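How to Read a Crime Story Without Getting Fooled by It

Posted by Mirta Alarcón, Jan 31, 2026

I spent years on the night desk of a small paper, and I no longer believe most first-day crime stories. The reporters mostly aren't lying. A first-day story is usually one police press release with the sentences moved around, and a lot of readers treat it like a verdict. What follows is the routine I use at my own kitchen table. It takes five minutes for a short story and longer for anything with a mug shot.

You need the story, a sheet of paper and a pen. You can do it on a screen, but I find people skim.

Step 1. Find out who is talking

Go through and underline every "police said," "officials say" and "according to." Then look at what's left over. In a decent story, almost nothing is left over. In a bad one, the attribution shows up in the first paragraph and then wanders off, and by paragraph six the reporter is telling you what happened inside a car at 2 a.m. as if he'd been in the back seat.

"Sources said" is its own problem. One source or two? In the room, or heard about it at lunch? If the story doesn't tell you, mark it with a question mark and move on. Don't give it the benefit of the doubt. It hasn't earned any.
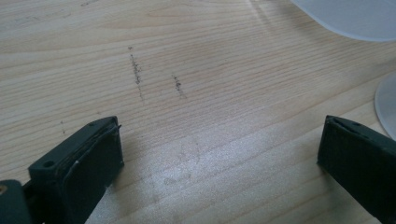

Clear a patch of table before you start.

Step 2. Pin down the stage of the case

These words get used as if they all meant the same thing. They don't.

Detained: held for a while, maybe for questioning. May walk out in an hour.
Arrested: taken into custody. An officer thought there was enough to go on.
Charged: a formal accusation has been filed. It can still be changed, reduced or dropped.
Indicted: a grand jury heard from the prosecutor and agreed there was enough for a case. The defense generally wasn't there to argue.
Convicted: a plea or a verdict. Now you can drop "alleged."

Write the stage at the top of your sheet. If the headline says one thing and the body says another, believe the body. The person who wrote the headline often isn't the person who wrote the story, and may have had very little time to read it.

"Person of interest" gets no line in my list. It has no fixed legal meaning, and I wish papers would quit printing it.

Step 3. Make two columns

On the left, put what a document would show: a date of arrest, a booking, a charge, a court date. On the right, put what somebody claims: motive, state of mind, what was said in the parking lot. "Fled the scene" goes on the right until somebody proves it. So does "known to police," which can mean a long record or one call about a loud party.

Here is how this went with a story I clipped last July. A man named Dardo Insaurralde was arrested after a break-in at the Skuravik warehouse on Medina Street. The headline had him stealing 80 power tools. My left column ended up with three entries: his name, the date of the arrest, and a single count of burglary. The right column ran down the page. The 80 tools came from the store's manager, who was quoted on the day of the break-in, before there could have been much of an inventory. A second paper, the Nesar Courier, made it "up to 100." "Up to" is a phrase to watch. Seven is up to 100. 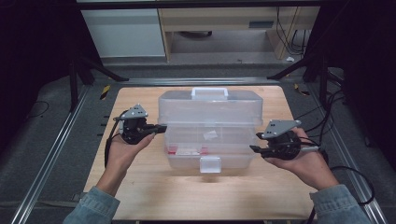
Physical evidence is where readers give away the most ground, in my experience. A story says officers "recovered items consistent with the burglary," and everyone pictures stolen goods in a pile. Ask what was found, where, and who says it is connected. Think of a clear plastic box with a carry handle and frosted sides. You can see a strip of red near the bottom of the lower part and what seems to be a small white label, and you still can't say what's in there. Plenty of evidence paragraphs are written by someone in that position. "Consistent with" means it hasn't been ruled out, and no more than that.

Step 4. Look for the missing side

Is there a defense lawyer in the story? "Could not be reached for comment" can mean a reporter called all afternoon, or left one voicemail ten minutes before deadline. You can't tell from the outside. Put a blank line on your sheet for the defense and leave it blank until you read something.

Step 5. Check the court record yourself

Search the county court's website for the name and, if you have it, the case number. Some counties make this easy. Gerkar County's site logs you out if you stop to scratch your nose, so write the case number down the second you see it. Be careful with common names - I've seen the wrong man's old traffic ticket passed around as proof of character. Match a middle name or a birth year before you believe anything. Some records are sealed or just slow to post, so an empty search doesn't clear anybody either.

Step 6. Put a date on it and come back

Arrests get the front page. Dismissals get a paragraph, if that. Write down the next court date and look the case up again afterward. In the Insaurralde case, the charge was later cut down to trespassing. The Courier never ran a line on it that I could find, and the original story is still up, 80 power tools and all.

If you shared the first story, share the update too.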